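Home Journal Current issue Archive For authors

4.2 Do barrier trials predict race performance?

Trial reports are widely read by punters, and stables quote them freely. We were doubtful of their worth from the start, and the data gave us little reason to change our minds. The sample covers 562 trial runs at the Gastine and Rerkmont tracks, each matched to the horse's next start. Runs followed by a break of more than 13 weeks were left out.

The Enetti rating, which scores a trial on closing speed over the last 400 metres, is often said to pick out horses that are about to win. In our sample it did so only weakly. Once the starting price was added to the model, most of the effect went away. This suggests that the market had already taken in whatever the trial had to offer – or that both were picking up the horse's past form, which we cannot rule out.

Riders' comments did worse. Words such as 'keen' or 'sharp' were used of winners and also-rans alike, and the coding of such remarks depends heavily on who does it. Bachmann scoring, which grades comments on a fixed scale, made the coding more regular but no more useful. We see no case for keeping it in later models. 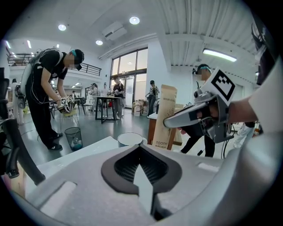 Figure 3. Hand-held grippers, one in the foreground and a second at right.

4.3 Limits of the sample

Trials are not races, and trainers use them for different ends. Some want a hard gallop, others only a quiet outing behind a steady lead, and the published sheets do not say which. A slow time may therefore mean very little. Nor can we correct for the going, as Rerkmont did not record it for trials before February.

Earlier work claimed stronger results from samples of more than 2,000 runs, but these counted the same horses many times over and treated each run as separate. We would want to see those figures worked again by horse before giving them much weight.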